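Juntunen House Shared Kitchen and Dining Room
Frequently Asked Questions for Residents

The following answers apply to all residents of Juntunen House and to their overnight guests. They replace the sheet that was placed in mailboxes in January. Residents of the Drellis annex have a separate kitchen and should refer to their own handbook.

Who may use the shared kitchen?
Any resident with a current key card may use the kitchen. Guests may cook only when the resident they are visiting is present. Children under the age of 12 must be with an adult at all times.

When is the kitchen open?
The kitchen opens at 6 a.m. and closes at 11 p.m. The dining room stays open all night, but the lights are lowered after closing. Residents who work night shifts may ask the office for late access, which is granted for one term at a time.

Is tableware provided?
Yes. Plates, bowls, cups and flatware are kept in the open shelves beside the dining room door. House tableware may not be taken to private rooms. Residents may also bring their own, provided that each item is marked on the underside with a room number. Unmarked items are treated as house property.

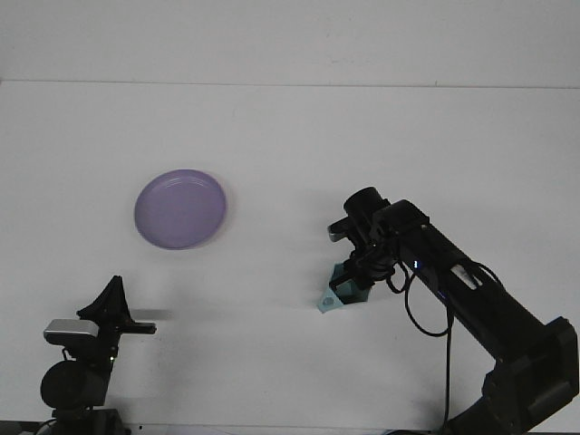
A purple plate and a small teal item on a white tabletop.

How soon must dishes be washed?
Dishes must be washed, dried and put away within 2 hours of the end of a meal. Items left in the sink past that time are moved to the gray bin under the counter. The bin is emptied at the end of each month, and unclaimed items are given to the Bakesero thrift store.

May I use the microwave for any dish?
No. Check the underside of the dish for a microwave mark. If there is no mark, or if it has worn away, use one of the glass bowls. Metal trays, foil and travel mugs are never allowed in the microwave.

How is shelf space assigned?
Each room has one shelf in the pantry and one bin in the refrigerator. The bin number is the same as the room number. Food must be kept in closed containers and labeled with the date on which it was opened. Food without a date may be thrown out at the weekly cleaning.
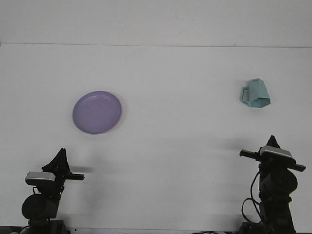 Residents who need more cold storage, for medical reasons or for a special diet, should complete the storage request form at the front desk. A second bin is normally available by the next working day. The form does not ask for medical details, and a note from a doctor is not required.

Can the dining room be reserved for a private event?
Yes. The room may be reserved for up to 19 people, and a refundable deposit of $100 is due when the booking is made. The deposit is returned once staff have checked that the tables are wiped down, the floor is swept and the trash has been taken out. Reservations are not accepted during final exams.
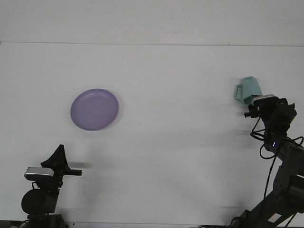

What should I do if something is broken?
Sweep up any sharp pieces, wrap them in newspaper and place them in the box marked for broken glass. Please then write the item in the log beside the refrigerator. There is no charge for a single plate, bowl or cup. Damage to appliances must be reported to the office the same day.

Who repairs the appliances?
All repairs are carried out by Betex under the house service contract. Residents may not open or move the stove, the dishwasher or the refrigerators.

Where do I send other questions?
Call the housing office at extension 464 or leave a written note at the front desk. Notes are answered within one week.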